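Stollville Home Repair Grants — Progress Report, October
Prepared by Meinir Gethin for the Hendard Fund

We received 98 applications by the close of the first round. Of these, 25 households were approved, and work is finished at 14 addresses. The rest are scheduled or waiting on permits from the county.

Most of the spending so far has gone to roofs, water heaters and porch steps. Kitchen work is limited to plumbing and unsafe wiring, as agreed in the grant terms.
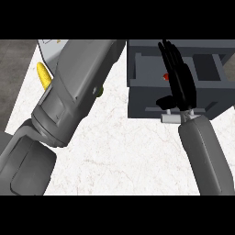
Permit delays remain our main problem. The county office is short of inspectors, and two jobs on Viltano Street have sat for most of the season. Weronika Baran now calls the office each morning at 9:00 and keeps a log of every open request.

Szewczyk Roofing raised its labor rate in the summer. We covered the difference from the reserve line — no grants were reduced — and the reserve is now close to its floor.
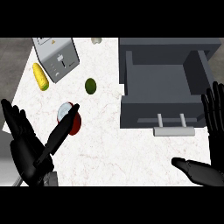 Will the remaining homes be finished before the grant year ends?
We expect so for all but the two Viltano Street jobs, which depend on the county. We ask that their funds be carried over.

The next payment request will follow with receipts attached.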